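Numer opens its first play kitchen room for families in September

**For immediate release**

Numer, the family activity house in Cidimmont, will open a new play kitchen room in September. The room is made for children who like to cook, serve, wash up and start again, and it mixes toy food with household kitchen items which many families already know from home.

The room has taken two years to prepare. In the beginning the plan was a small corner with one shelf and a basket of toy fruit. Parents who came to the trial mornings asked for more space, and the children asked for more pots. The corner has now become a full room with 58 square metres of floor, low white tables, and open shelves that a child can reach without help.

"In my family, the kitchen was the place where everybody was talking," said Nasrin Nazari, director of Numer. "I wanted a room which has this same feeling. A child can put a plate in front of her grandfather and say that dinner is ready, and he must sit down and eat it, even when dinner is one strawberry and a bottle of ketchup."

The collection has 200 pieces. The toy food was chosen by the team at Numer together with Drakora, a toy lending service which also keeps the spare parts. There are fruits, vegetables, bread and some things for the sauce lovers. Plates and cups are in soft colours, and the colander has proved to be a favourite in the trial mornings. Children used it as a strainer, as a hat and as a bed for a bear.

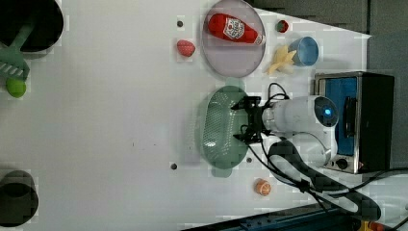 **What ages is the play kitchen room for?**

The room is planned for children from two to eight years, and every child must come with an adult. Younger brothers and sisters are welcome to stay in the soft area beside the door, where the toys are larger and there are no small pieces.

The furniture was built by Fröhlich, a joinery workshop in the same street. The tables have rounded corners and come in 2 heights, so a smaller child can stand and work while an older one sits. Fröhlich also made the long shelf on the back wall. Each place on this shelf has a drawn outline of the object that belongs there – a pot, a plate, a cup – and tidying up becomes part of the play. During the trial period, the team changed the outlines several times, as the first ones were too exact and the children became upset when a cup was turned the wrong way.

Sessions last one hour and a half. The first hour is free play, with no programme. After this comes a short tidying time, when the fruit goes back in one box, the dishes in another, and the pots on the shelf. A member of the team stays in the room and can suggest a game if a family would like one. One popular game is called "the market order". An adult reads a short shopping list and the child must find everything on it and bring it to the table. For older children the list can be given only once, from memory, or in another language spoken at home.

Ms. Nazari said that languages were an important reason for the project. "We have many families who speak one language at home and another one at school," she said. "With a banana in the hand it is easy to learn the word for banana. The parents are learning too. I also learned the word colander in this way, and I am not ashamed to say it."

All washable toys are cleaned at the end of the day in warm water and left to dry overnight on racks. Families are asked to tell the team if they see a damaged piece. It will be taken away and replaced from the stock at Drakora, normally in the same week.

In the trial period, 93 families visited the room and many left written comments. Some of their wishes are already included: hooks for coats at child height, a bench for grandparents, and a quieter session in the late afternoon with the music off and fewer places. Other wishes, such as a garden table for the summer, will be looked at next year.

**Visiting and booking**

The play kitchen room will be open in the morning from 9:30 and in the afternoon from 2:00. The quieter session starts at 4:30. Places can be booked at the front desk of Numer or by telephone during opening hours. Members pay no extra fee. Groups from child care centres and schools are asked to book in advance, so the team can prepare the room for the right age.

**About Numer**

Numer is a family activity house in the centre of Cidimmont. It offers play rooms, a small library and a weekly programme of workshops for children and the adults who look after them.

**Media contact**

Nasrin Nazari, Director, Numer, Cidimmont. Journalists who would like to visit the room before the opening are kindly asked to contact the front desk – mornings are best.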